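12 July 2024

Podico's second-floor lounge has a new pair of hands (well, grippers) on the tidying round. The two-armed robot from Kodinik started this week, with sofas and cushions first on its list, and the early shift is delighted to have that hour back for the kitchens.
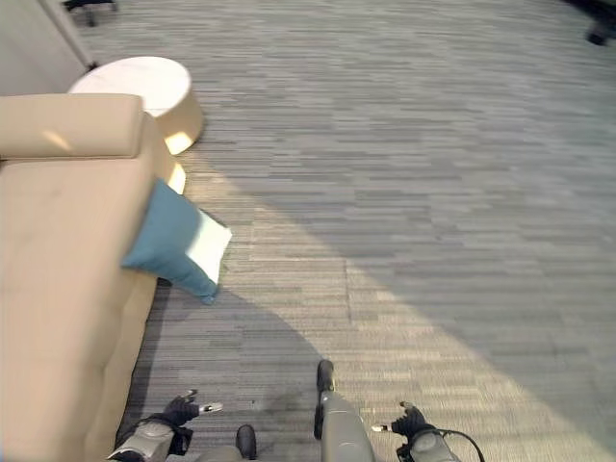 One cleaner said she had worried about her hours, but they're the same as before and her back is grateful for less bending! Staff will help choose its next jobs in September.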